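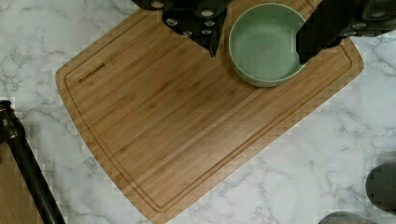 A bamboo board with a juice groove on a marble-patterned benchtop.

Council adopts benchtop rules for home food businesses

Sep 18, 2021

Rumstead council has adopted a revised standard for home kitchens used to prepare food for sale. The rules take effect in March and apply to anyone registered to sell jam, baked goods, pickles or dried herbs from a private address.

Under the standard, benchtops must be smooth, sealed and free of open joints within the preparation area. Natural stone is accepted if it has been sealed in the past 12 months. Laminate is accepted if the edges are intact. Bare timber benchtops are not, although separate timber and bamboo boards may be used for bread, fruit and vegetables. Raw meat remains outside the home category.

Wall surfaces behind a sink or cooking appliance must be washable to a height of 33 centimetres above the bench. Tiles meet the requirement where the grout is sound.

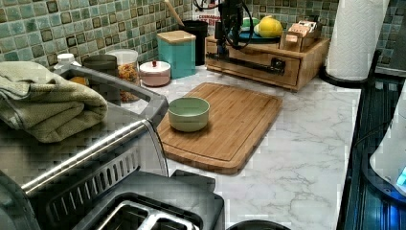
Inspection and fees

The council received 19 written submissions on the draft. Most dealt with the inspection interval, which was first set at one year and has been changed to three.

Environmental health officer Warrick Tawhiri said grout would be checked by eye and with a moisture meter. "A hairline crack gets a note on the report. A missing section gets a repair order," he said.

Hằng Mạch, who sells pickled mustard greens at the Bastside market under the Trương label, asked in her submission for small appliances to be left out of the cleaning log. The final text requires an entry only for appliances used in a registered product.

Registration fees are unchanged. Existing operators do not need to reapply, but must lodge a floor plan showing the bench, sink and dry storage. Plans may be drawn by hand if measurements are marked in millimetres.

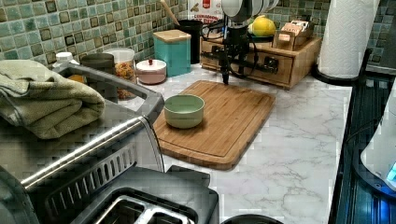 Small drawers and a green tiled wall at the back of a kitchen bench.

Copies of the standard are available at the Rumstead service counter and the Bastside library.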